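I met the woman behind the Rorkdale soup stall at six in the morning, which was her idea, and she'd already been up for 2 hours. She sells 300 bowls on a good market day — all out of one tiny kitchen in Ondard!

"I started with corn chowder," she told me, handing me a mug of it. "My aunt's recipe, way too much pepper."

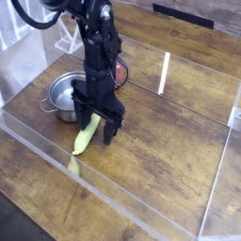 Steel pot and a pale yellow-green vegetable on a wood-grain top

I asked what she'd do differently. She laughed (she laughs a lot) and said she'd have bought a bigger stove. "I spent 400 dollars on a sign and cooked on two burners till October."

Her regulars are fussy, bless them. One man brings his own spoon. When she dropped the chowder for a week, she got notes under the door.

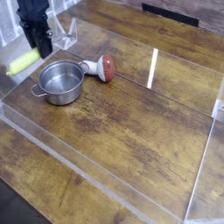 Toy corn cob over a wood-patterned tabletop

So is a second stall coming? "Ask me after I've slept," she said, and went back to her onions.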